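Why Do Shoes Come Back? A Study of Returned Footwear at a Small Online Shop

Introduction

I should begin by admitting that I chose this subject out of pure nosiness. My weekend job for the past two years has been in the back room of Ondale, a small online shop selling slippers, sandals and everyday shoes, and a good part of that job is opening parcels that somebody has sent back. After a while you start to wonder about them. Why this pair? What went wrong between the moment a person clicked on a nice photograph and the moment they walked to the post office with the box under their arm? When our tutor asked us to find a small, real question in a business we could get close to, I had mine ready before the end of the session.

The question I settled on was this: what reasons do customers give for returning footwear, and how many of those returns could the shop have prevented with better information on its own pages?

Background

Anyone who has bought shoes online will know the basic trouble. A jumper that is a little too big is still a jumper, but a shoe that is a little too big is a nuisance every step of the way. Sizes differ between makers, and they differ between styles from the same maker too. The shop stocks three ranges, and I came to know all of them rather better than I expected. Fandex makes the felt and fleece slippers, which sell mostly from October onwards. Solís makes canvas shoes and sandals. Taltness makes sturdier walking shoes, and these are the most expensive things we sell.

Returns are free for the customer, and the shop pays the carrier for each one. On top of the postage there is the time spent checking the pair, finding fresh tissue, deciding whether the box is fit to be sold again and putting everything back into stock. I hadn't thought of the box as part of the product until I started this project, but a crushed lid is enough to move a perfectly good pair to the discount shelf.

Method

The shop kindly let me use its order records for the autumn season, with names and addresses removed before I saw anything. In that period it sent out 900 pairs, and 187 of them came back, so a little over a fifth. Every return is supposed to include a paper slip with a tick list and a space for comments. I typed all the slips into a spreadsheet, and where a customer had written a comment I copied it out word for word, spelling and all, so that I could go back and sort them properly later.

Sorting them took far longer than I had planned. The tick list has seven choices on it — too small, too large, too wide, too narrow, not as shown, faulty, changed my mind — and people use it in their own ways. One customer ticked "too small" and then wrote underneath that they loved the fit but the colour was duller than they had hoped. In cases like that I went with the written comment, on the grounds that someone who takes the trouble to write a sentence probably means it.

I also put a short questionnaire in with new orders and received 60 replies. It asked how people choose a size, whether they had looked at the size guide and what they would like to know before buying. I offered no reward for filling it in, and I was really touched by how much some people wrote. One reply ran to both sides of the paper and included a drawing of a foot.

Findings

Size was the largest reason by a comfortable margin, which will surprise no one. What I found more interesting was how it divided up between the ranges. Fandex slippers came back mostly as too small. The felt is thick, and customers wrote again and again that they had ordered their usual size and could not wear a sock inside. Several said they had no idea that slippers could be a tight fit at all. Taltness shoes came back mostly as too narrow, and the comments were more disappointed in tone, I suppose because people had spent more and looked forward to them more.

Solís was the odd one out. Fit was hardly mentioned, and the complaint was nearly always colour. The sand shade in particular caused a good deal of unhappiness. On the shop's page it looks warm and almost golden, and in the hand it is closer to grey. I compared the page with a pair from the stockroom at ten in the morning by the window and again under the strip light in the evening, and I'm afraid the customers were right both times.

From the questionnaire I learned that plenty of people never open the size guide. It sits behind a small link below the description, and on a phone you have to scroll past the delivery information to reach it. Those who did open it liked it, although a few asked for measurements of the inside of the shoe in centimetres, as the present chart only converts between British and European sizes.

Discussion

It would be easy to blame the customer for not reading, and I did catch myself doing that in the early weeks. Having gone through every slip, I feel quite differently. A person who orders her usual size has done something perfectly sensible. If a slipper runs small, then the page ought to say so, next to the button where the size is picked, in a plain sentence that nobody has to go looking for.

There are limits to what I can claim. My records cover one season, and a busy one for slippers, so the Fandex results weigh heavily on the whole. The people who answered the questionnaire had chosen to do so and may be more patient than the average shopper. I also know this stock very well from handling it, and I have tried to keep my own opinions of the Taltness laces out of the analysis.

Recommendations

I suggested to the shop that it add a fit note for each style, beginning with the slippers, and that it give inside lengths in centimetres. I suggested new photographs of the sand canvas shoe taken in daylight. Lastly, I asked whether the return slip could be shortened and the comment space made bigger, as the comments taught me far more than the ticks did. The fit notes for Fandex went up in April and the photographs are to follow. I hope to repeat the count next autumn with the same spreadsheet, keeping the slippers separate from the start. 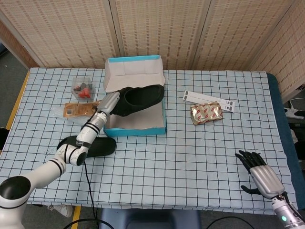
The original slips have gone back to the shop, and a blank copy of the questionnaire is attached as an appendix, together with the list of rules I used for sorting the comments.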